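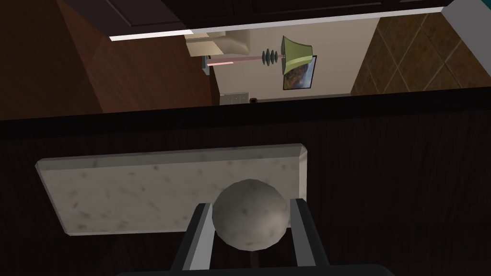 Friday, June 22, 2018

Quick one, train in an hour. Finally have numbers on the wrist camera thing so writing them down before I forget what I did.

Recap if you missed the last post (long, sorry). I'm training a grasping policy entirely in simulation, camera on the wrist, no fixed camera anywhere. Policy sees what the hand sees and nothing else. The question I've been chewing on since spring: does it matter what's BEHIND the object? As in, do I need a whole rendered house back there, lamps and sofas and all, or can I get away with a gray void and save myself the render time.

Short answer: it matters. More than I wanted it to.

Setup. Two training sets, 4000 episodes each. Same objects, same gripper, same controller, same seeds for the object poses. Set A is the void, flat gray past the edge of the table. Set B uses the furnished interiors out of Varthorpe, which is my pile of scripts for stitching rooms together (still not released, stop emailing, it's a mess). Random room, random spot to work on, random lighting inside sane limits. Wrist camera rolls with the wrist, so the room turns up at every angle you can think of, including lamps lying on their sides.

Test set is 407 grasps in rooms neither policy ever saw. Small stuff. Stone ball, marble slab, a few blocks, a mug that I hate.

Void policy failed 258 of them. Room policy failed 22.

I did not believe this. Reran it. Changed the test seeds, reran again, the gap moved a little and then sat there. Then spent most of a day hunting for a leak between the train rooms and the test rooms, because that's what it usually is. Didn't find one. Ferhat went through the splits separately and didn't find one either, so I'm calling it real for now.

What's going wrong with the void one. I dumped the failures and watched maybe a third of them. Nearly all the same story: approach is fine, nice and centered, and then as the wrist tilts and the background comes into view it drifts. Toward anything with a strong straight edge, mostly. Trim, cabinet undersides, the far edge of the table. It has only ever seen one straight line against gray in its life and that line was always the table edge, so it learned line = table. Give it a room with a dozen lines in it and it has no idea where the table is. I should of seen that coming.

The ball is the cleanest case by the way. No preferred grasp direction, so there's nothing to blame on orientation. If the fingers come in off to one side, it's the approach that's off. I've started using it as my sanity check object for everything. Gray speckled low-poly thing, ugly, very useful. The slab is the opposite. Flat, beveled, both policies are worse on it, and I haven't split those numbers out properly yet so I'm not going to quote them.

Things I tried to rescue the void:

Noise backgrounds. Random textures instead of gray. Helped some. Not enough, and the approach got twitchy.

Pasting flat photos of rooms behind the table. Better than noise. But no parallax, so when the camera moves the backdrop is just wrong, and I think the policy leans on that. Can't prove it yet.

Masking everything past the table. Works great if you have a perfect mask. I don't have a perfect mask. Moving on.

Cost, since Ferhat Ağca will ask in the comments if I don't put it in: the furnished rooms render a lot slower. Painfully slower on the Jovau box, okay on the newer machine. But you pay that once, at data time, and the policy itself runs the same speed either way. I've stopped feeling bad about it.

What I don't know:

- how many different rooms you need. I used everything I had. Might be that ten is plenty, might be that I'm still short

- whether floor and wall textures do the work or whether it's the furniture. Ripping the furniture out is the next run, it's queued

- whether any of it survives on hardware. All sim so far. Hirkham have an arm I can get time on in August, probably two days, so that's when we find out

One more thing, small. I had the wrist camera mounted slightly too low in the first batch and the gripper base ate a big strip along the bottom of the view. Raised it, retrained, barely any change. Left a thin dark band in there on purpose now becuase the real one will have it too.

Configs are in the Karabulut folder, same place as last time, for those of you with access. The readme is out of date. Trust the config and ignore the readme.

Next post is the no-furniture run, assuming the queue doesn't die over the weekend like it did last time. Ok, train.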